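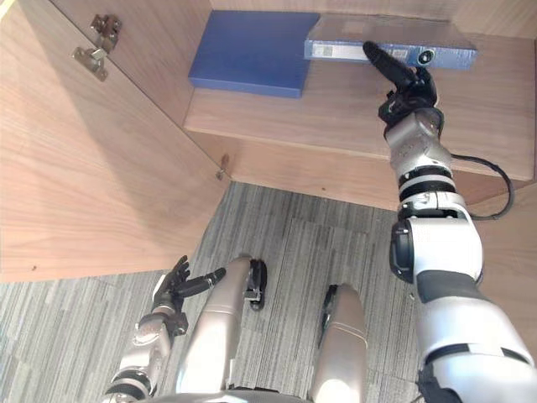

Questions fréquentes sur la conservation des papiers de l'association

Combien de temps faut-il garder les papiers d'une petite association ? Cela dépend du papier. Chez Jallbridge, nous gardons les statuts et les comptes rendus d'assemblée sans limite, les factures dix ans. Pour ranger tout cela, un classeur bleu et une boîte de la même couleur, posés à plat sur une étagère en bois, suffisent pour commencer. On achète plus tard, quand la place manque.

Faut-il garder les doubles ?
Non, un seul exemplaire signé. Les autres copies vont au papier à recycler, sauf celles qui portent des notes à la main.

Que faire des reçus qui s'effacent ?
Les photocopier le mois où ils arrivent, et agrafer la copie avec l'original. L'encre des tickets de caisse est très faible, surtout en été.

Est-ce que je peux emprunter un dossier ?
Oui, pour deux semaines. Il faut écrire votre nom et la cote du dossier dans le cahier. La cote du fonds Hatesberg commence à 900 — ne la confondez pas avec celle des adhérents, qui commence à 100.

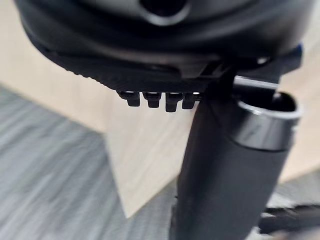 Hidayah Wijaya nous a écrit que les cotes lui semblent trop compliquées pour un débutant, et qu'elle préférerait un classement par année. Nous avons essayé en avril, mais un même projet se trouvait alors dans quatre dossiers différents. Nous restons donc aux cotes.

Qui peut consulter les dossiers des adhérents ?
Le bureau seulement, et chaque adhérent pour son propre dossier. La demande se fait par écrit, à Ramil Cabanatuan.

Où se trouve le dossier 3015 ?
Il est en reliure. Nous l'annoncerons sur cette page à son retour.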